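Bench notebook, Trundidero cell
Apr 20, 2019
Entry by L. Munshi

Continuing the bin clearing work. The question from the Pillstead side is still the one they asked in February: can the arm tidy a box of mixed household stuff well enough that a person doesn't have to stand next to it. My answer as of today is no, but the failures are getting more specific and that makes them easier to work on.

Setup carried over. Gray metal bin, KUKA arm, two-finger grasps only. Bin clamped at the side with the IRWIN bar clamp. Without the clamp the bin creeps when a finger pushes on a wall, and the wall position in the planner goes stale. Blue tape on the table is the reference if anybody has to take the bin out. Please don't peel it.

Ran 382 grasp attempts on the Pastix planner, mixed objects, bin refilled by hand when it got down to one or two items. 105 of those were lost to misses or drops. Another 8 I threw out because the cable loop was tight at the wrist and the joint limits tripped. That leaves the rest as lifts that cleared the rim, which is my only criterion for now. Placing is a separate problem and I am not scoring it yet.

Breakdown by object is more useful than the total. Soft and lumpy things are fine. The toy lizard comes up by the body nearly every time, and by the tail it swings and sometimes lets go. The ball is easy in the open and bad in the corner, where one finger has no room between it and the wall. The planner keeps proposing the corner grasp anyway. Needs a wall clearance term, or a nudge move first. 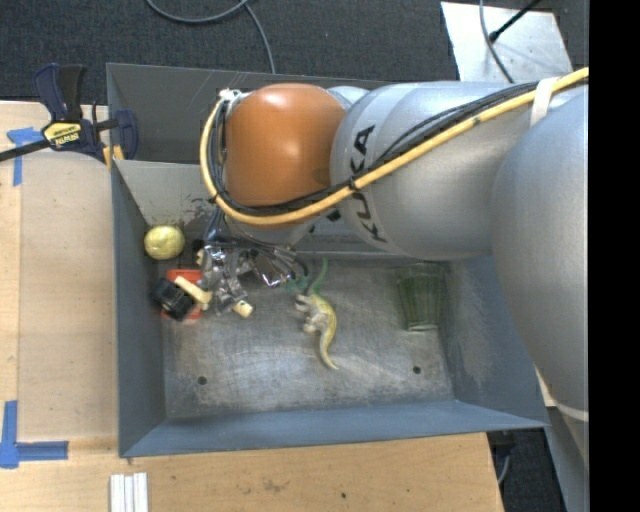
The green drinking glass is the worst item by a wide margin. Depth returns on it are mostly holes, so the planner sees the floor through it and either ignores it or goes for a rib highlight. When it lies on its side it also rolls. Grasps across the narrow end hold if we get there. Anyone thinking about dishes as a first chore should look at the glass logs before promising anything.

Tried the Munasinghe segmentation weights on the saved frames, offline. Better outline on the glass, worse on dark objects lying on top of each other, which get merged into one blob. Net effect unclear. I have not run it live.

Cycle time: a person empties this bin in less time than the arm needs for a single careful pick. Speed is not what I am after at this stage, but it should go in any report so the comparison is not left to the reader's imagination.

Fingertips: wear on the pads to be checked before the next long run. Spares are in the second drawer, old part number on the bag, same fit.

To do
- wall clearance term, rerun the corner cases only
- nudge primitive, push toward bin center, low force
- 200 attempts with the glass alone, upright and on its side logged separately
- reroute cables at the wrist, then repeat the poses that tripped
- ask Pillstead whether their kitchen list really needs clear items

Logs are under today's folder on the cell machine. Object labels still have two spellings for the lizard, will merge them before I plot anything.

L.M.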